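Contra el brazo más rígido

En los foros de construcción casera se repite que un brazo de mesa vale lo que vale su rigidez. Llevo desde mayo montando uno en el taller compartido de Prumora y sostengo lo contrario: para manipular vidrio y líquidos, el dinero rinde más en la muñeca y en el cableado que en los eslabones.

La primera versión fallaba por los cables. Cada giro de muñeca tensaba el mazo y el par parásito falseaba la lectura de corriente, única medida de contacto que teníamos. Craig Mowat propuso eslabones más gruesos; Ketsara Somboon, dejar comba y bajar la aceleración. Se hizo lo segundo. De 318 agarres registrados un jueves, fallaron 3.
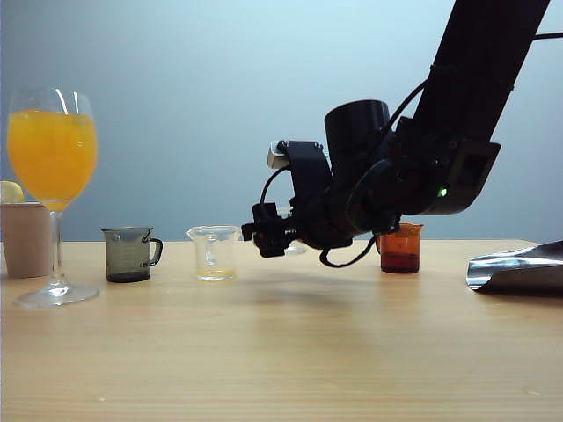
El vidrio transparente es, además, un mal cliente para cualquier sensor óptico, y ningún eslabón de aluminio corrige eso. Una pinza que cede un poco tolera el error de estimación -- una rígida lo transmite íntegro al borde del vaso. Mowat objeta que la comba se engancha. Es cierto, y obliga a limitar el recorrido de la última articulación. Acepto el coste.

La rigidez tiene su sitio en el fresado. Quien quiera servir líquidos en casa debería gastar primero en medir el contacto y dejar los eslabones para la segunda versión.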